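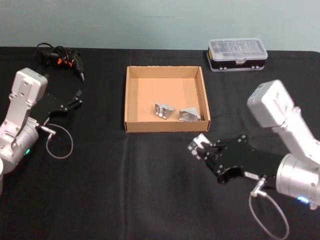 Every guide to getting creases out of a tablecloth starts by telling you to buy something. I've tried most of it and I'm not convinced. Fold lines are the stubborn ones, and black cloth is the worst colour for the job, as you find once you've put one on a table and there's still a faint crease running down the middle towards the edge. Soft wrinkles I'd leave alone. A fold line is worth ten minutes.

What you need
An iron, a spray bottle of plain water and an old cotton tea towel. Skip the scented linen water. Mine cost $22 and did what the tap does.

1. Read the care label. If it says polyester, keep the iron on low, whatever your mother did with hers.

2. Turn the cloth wrong side up. Dark fabric goes shiny under a hot iron and I've never seen a remedy that brings the colour back.

3. Mist the fold line and leave it for 2 minutes. Most people iron straight away and then blame the iron.

4. Lay the tea towel over the line and press. Lift, move along, press again. Dragging the iron stretches the weave and you get ripples.

5. Let it cool flat before you touch it.

The other methods
Hanging it in a steamy bathroom did next to nothing for mine after a whole Sunday. The dryer with a damp sock works on small cloths - anything long just twists into a rope. Vinegar spray is supposed to relax the fibres. Perhaps it does, but my kitchen smelled like a chip shop and the line was still there.

For storage, roll the cloth around a cardboard tube.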